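The Round Table

Kerttu Laitinen rang me at nine in the morning to say the round table was going, and did I want anything off it before it went.

I should explain about the table. It was the first thing we ever bought for Staltuvero, back when Staltuvero was Kerttu, me, and a kettle that gave you a little zap if you touched it with wet hands. White top, perfectly round, far too big for the lift. We carried it up six flights with Evaristo shouting directions from the landing above (all of them wrong!) and Kerttu laughing so hard she had to sit down on the stairs with the table leaning on her head.

After that everything happened at it. Birthdays, the awful winter budget, the afternoon Jolanta told us she was leaving for Mendemano and then cried more than any of us. You couldn't sit at the head of it, so people just sat where their stuff was, and their stuff never, ever left. Zuzana once lost a train ticket on that table and found it in August under her own lunch.

So I put on decent shoes and caught the bus in, number 95, same as always, telling myself I didn't want anything. What would I want? I'd been gone two years. Anything of mine would have been binned or eaten.

The place smelled the same, toner and oranges. There were new chairs, the mesh sort that hug you whether you've asked or not, and a little plant on the counter that was doing far better than any plant ever did on my watch. People I didn't know said hi and went on with what they were doing. I stood there like somebody's aunt.
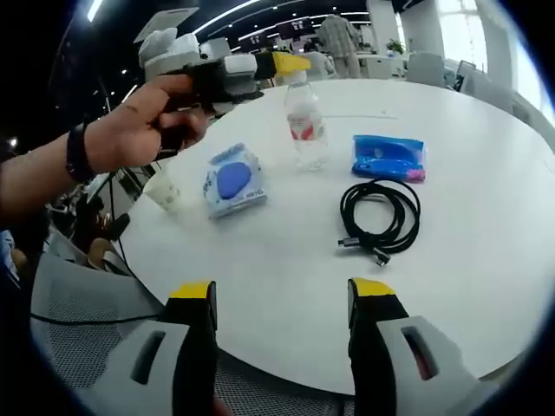 And it was still a mess, bless it. A water bottle, packets, a paper cup, a black cable coiled up neatly with its ends poking out. I looked at that cable for ages. I used to coil mine just like that, and Esko used to undo them to annoy me, and I'd coil them up again, and I suppose that was most of our friendship when you get down to it.

"Is this anyone's?" I asked.

Kerttu came over with her coat half on. "It's been there forever," she said. "Take it, if it's what you're after."

I didn't own a single thing it would plug into. I put it in my bag anyway, and then I asked her what colour the new table was going to be.

"Grey," she said. "Rectangular."

"Oh, Kerttu," I said, and she went off to find us both a cup of tea.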